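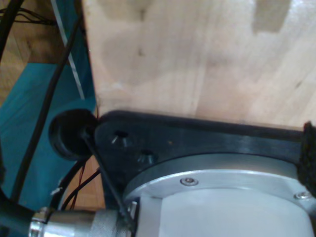
The Linau patching kit is sold as a thing you bolt on, tell where your switch is, and leave to put Ethernet plugs into Ethernet holes. I've had it on evaluation from Arkard since April and it does very nearly that. Before anyone asks the question they asked on my last two tickets: yes, I have been over the mounting. The two countersunk holes at the left of the black plate have been checked against the fitting sheet, the knob beside them is the one in your drawing, and I followed the thin red wire that comes up by it as far as I could without taking anything apart. I'd rather not take anything apart. The sheet says doing so ends the evaluation.

Ticket 1000
Opened by: Seon-mi Ban
Product: Linau patching kit, Flotow finger set
Opened: 2022-08-28
Priority: Medium (I chose High, the form had views)

Problem: the plug arrives above the port instead of at it. Sideways it's good. It's the height that wanders, and it always wanders the same way, up towards the SFP end of the panel. The controller then reports "Seated", which is a bold claim for a plug resting on paintwork.

What I'd tried before opening this:

Restarted the controller. No change.
Restarted it again in the order given in the manual, arm first. No change, though the fan is quieter.
Re-taught the rack position from scratch with the Lanz teaching software. Better for one run, then back to its old habits.
Swapped the patch lead for a different one, same make. No change. 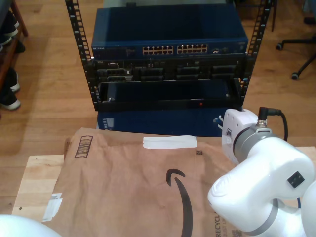 After that I went through the speed settings. The kit ships with approach speed at 900 and your quick-start card suggests 1000 for "confident users". I am not one of those, so I dropped it to the lowest value the slider allows. The miss was the same size, only now I had time to make tea while it happened. That rules out the arm overshooting, I think, and I'd ask that the next reply doesn't suggest lowering the speed.

Reply from Arkard support

Thank you for your detailed report. Please confirm that the switch is supported, lower the approach speed and attach a close view of the plug at the point of contact.

My reply

Switch is a Netgear, blue front, top of the rack, and it's on your list. Speed: see above. Close view attached.
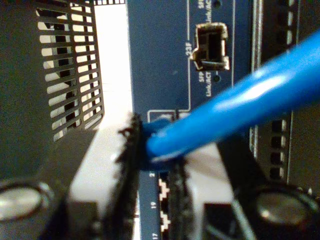 Reading time: 4 minutes

Notes on the attachment. The fingers have the plug and the blue lead comes in from the upper right. The end of the plug is just above the white outline round the ports, so it's against the panel and a short way short of anything it could go into. The SFP cage with 23F printed beside it is further up. Port numbers 21, 19 and 17 run down below the plug. I'd asked for 21, and I'd like that noted, as the log has it down as a success.

One thing I noticed while writing this up – the edges of the Flotow fingers look ragged. I can't find a picture of new ones in the manual, so I don't know if that's wear or styling. If the pads are meant to be smooth, please say so and I'll stop blaming the software for a bit.

Reply from Arkard support

The textured finish is normal. We suspect the grip offset. In the Lanz software, open Tools, then Fingers, and check that the lead type is "booted". If it reads "plain", the kit assumes a shorter plug and will place it too high.

My reply

It reads "plain". It has read "plain" since I unpacked it, and the setting isn't in the quick-start card, the full manual or the index of the full manual. I've changed it, saved it, and sent the arm back to its waiting pose before another go.

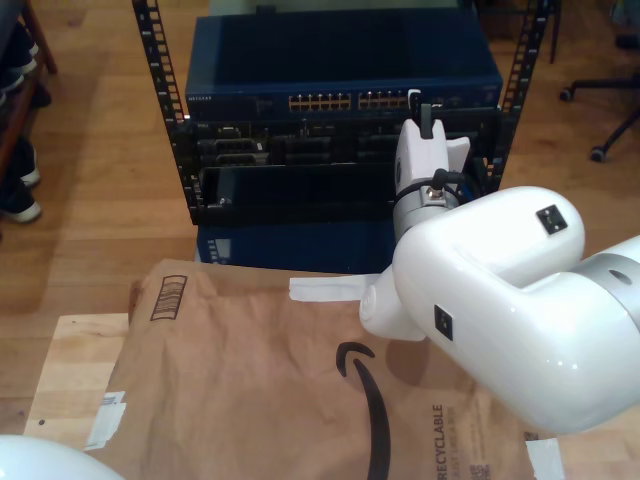
Waiting pose, gripper up, rack behind

Two questions before I run it again. Does changing the lead type throw away the taught rack position? The software asked me to confirm something in a box too narrow for its own sentence, and I pressed OK. And is there a way to make "Seated" depend on the link coming up, or is it purely a matter of how the arm feels about it?

Leaving this open until I've heard back on the first one.

Status: Waiting on supplier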